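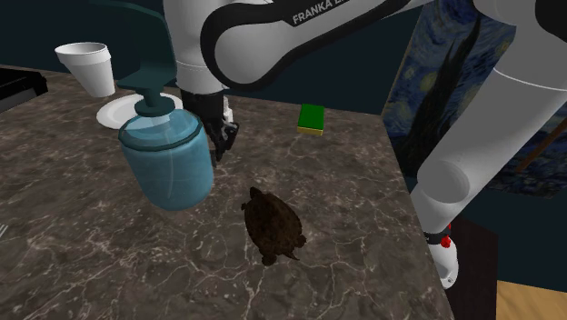 Mokoena, Thursday, January 11, 2018

Ticket: gripper drifts when operator releases the clutch (remote demos, simulated kitchen)
Status: open, workaround in place
Component: Triltgate teleop client

Reported by the Workberg demo team. While recording pick demos on the marble counter, the operator moves the gripper over an object, lets go of the clutch to reposition the hand controller, and presses it again. On re-engage the arm jumps sideways. With the soap dispenser standing close to the gripper, a jump is enough to spoil the demo. Saved demos with a jump in them must not go to training.

Tried so far:
Restarted the client. No change.
Swapped the hand controller. No change.
Lowered the motion scale to 50 percent. Jump is smaller but still there.
Turned off smoothing. Jump gone in 4 test runs, but the motion is shaky.

Log shows the client keeps the old hand pose for 2 frames after re-engage — the smoothing filter is not cleared when the clutch opens. Same build worked in October, before the filter was moved into the Girnus module.

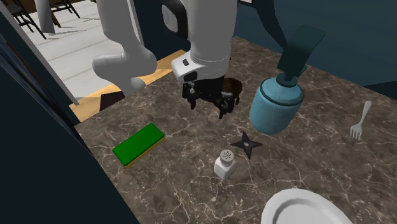 Do the demos we already recorded have to be thrown out?
Only the ones with a jump. Run the pose check on the full set of more than 3000 and drop anything it flags. The rest can stay.

Workaround: leave smoothing off and move slowly near objects. Fix is to reset the filter on clutch release. Patch is waiting for review.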